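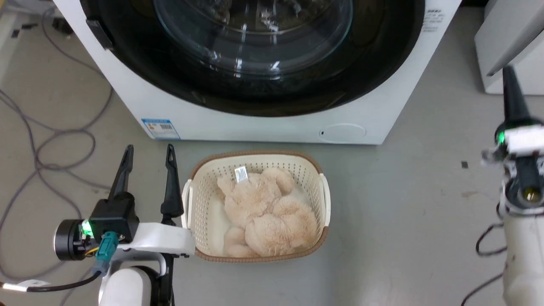
Section 5: Setting up your Noris heart monitor at home

Read all of this before you stick anything on. Takes a few minutes. The Noris patch monitor records your heart rhythm day and night so the clinic can look for skipped beats, fast runs and pauses. It does not treat anything. It does not call for help.

CAUTION: Chest pain, fainting, trouble breathing: call 911. Do not press the button and wait. The clinic does not watch your recording live.

What's in the box

Recorder (small, gray, one button)
Adhesive patches, 5
Charging dock and cord
Skin prep pads
Uveck bedside relay, with plug
Symptom diary
Prepaid return bag

Missing something? Call the number on the lid. Don't swap in patches from another monitor, they won't make contact.

5.1 Charge the recorder

1. Plug the dock into a wall outlet. Not a computer, not a power strip with a switch somebody might turn off.
2. Drop the recorder in, button facing you. Amber light = charging.
3. Wait for solid green. First charge takes up to 3 hours.
4. Take it out. Light goes off, this is normal.

Note: No light at all? Wipe the gold contacts with a dry cloth and reseat. Still nothing, try another outlet.

5.2 Prepare your skin

1. Shower first. Dry off completely.
2. No lotion, powder or oil on the chest. If you already put some on, wash it off with plain soap.
3. Find the spot: upper left chest, two finger widths below the collarbone. The clinic may have marked it with a pen.
4. Clip any hair close. Don't shave with a blade, nicks under the patch get sore fast.
5. Rub the area with a prep pad, light pressure. Let it air dry. Don't blow on it.

CAUTION: Pacemaker or implanted defibrillator? Patch must not sit on top of the device. If the clinic didn't mark a spot for you, call before you go on.

5.3 Put on the patch

1. Snap the recorder into the patch before peeling. You should here a click on both sides.
2. Peel the backing from the middle out.
3. Stand up straight, shoulders relaxed. Don't stretch the skin.
4. Press down from the center to the edges. Hold it flat with your palm and count slowly to 16.
5. Press and hold the button until you feel two buzzes. Recording has started.

One long buzz means poor contact. Press the edges down again. Second long buzz, take it off and start over with a new patch.

5.4 Set up the Uveck relay

1. Plug it in near your bed. Same room you sleep in.
2. Keep it off metal shelves and away from the microwave.
3. Wait for the blue light to stop blinking. Can take a while the first time. Leave it alone.
4. Steady blue = connected. Red = no signal, move it closer to a window.

Note: The recorder stores everything by itself for up to 52 hours. A night away without the relay is fine. Data goes across once your back in range.

5.5 When you feel something

1. Press the button once. Short press, one buzz.
2. Write it in the diary. Time, what you felt, what you were doing.
3. Sit down if you're dizzy.

Flutter, thump, racing, lightheaded: all worth a press. Not sure? Press anyway, extra presses do no harm.

5.6 Washing and daily wear

Short showers OK, back to the water. No baths, pools or hot tubs.
Pat dry. No rubbing.
Loose cotton shirts are easiest. Check shirts and bedding for a loose recorder before they go in the wash.
No heating pads or electric blankets over the patch.
Take it off before any MRI. Tell the staff.

CAUTION: Mild itching is common. Blisters, open skin or a spreading rash are not. Remove the patch and call the clinic the same day.

5.7 Changing the patch

1. Change when the edges lift or when the clinic's schedule says so.
2. Peel slowly, pulling low along the skin. Baby oil helps at the corners.
3. Unsnap the recorder. Recharge to solid green.
4. Move the new patch slightly to one side if the skin is pink. Wash off any oil, then repeat 5.2 and 5.3.

Used patches go in household trash. Recorder does not, it comes back to us in the return bag. See Section 6, Returning your monitor.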